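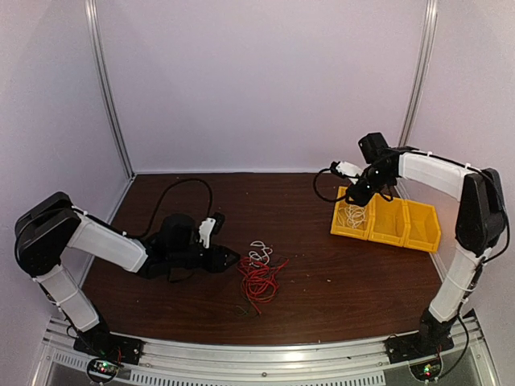

4.2 Skipped travel chapters

Most groups that bought the Bostum campaign never played the river journey. Seen in the session logs, seen again in the interviews. Of the 29 groups in the sample, five ran it as printed. The rest cut it, or boiled it down to one evening of weather rolls and a fight at the ferry. Game masters gave much the same account of why. Too long, stakes unclear, players wanted to get to Jakness and the murders.

Consequence for the plot: large. The ferryman carries the clue about the forged seal, and without him the council scene in chapter six has no way in. Yu-na Kwon's group stalled there for two sessions. Man-sik Byun moved the clue to a tavern cook and had no trouble. Fixes of this kind were rarely writen down, so they don't show up in the logs and we only have them from interviews. Treat with care.

The Heo rules may be partly to blame. Fatigue under Heo piles up daily and comes off slowly, so a party that plays the river straight arrives half dead. Several GMs dropped fatigue first and the journey after. Order matters for the argument in 4.4. 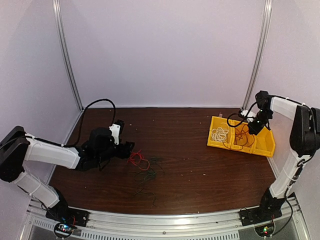 4.3 Handouts and the physical table

Shorter section, data thinner. Bostum ships with maps and letters meant to be passed round. Groups using them remembered names better at the next session, going by the recap notes (coding scheme in the appendix). Groups reading the letters aloud did worse on places, about the same on people. Caveat: the handout groups also played more often. Could not separate the two.

Table size came up unprompted. Small table, map goes on the floor, map gets forgotten. We did not measure tables. Should have.

Figure 3. Thin white cable in loops on a dark wooden tabletop.

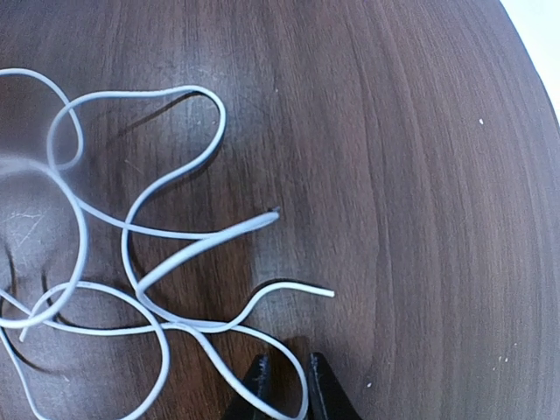

Gus Abernathy disagreed with most of this when shown the draft. In his view the letters did the work only where a player kept them between sessions, "and then it's the player, the paper is just paper." Fair point, and the recap notes can't rule it out. Who kept the handouts was not recorded untill the second round of interviews, by which time some groups had already split up.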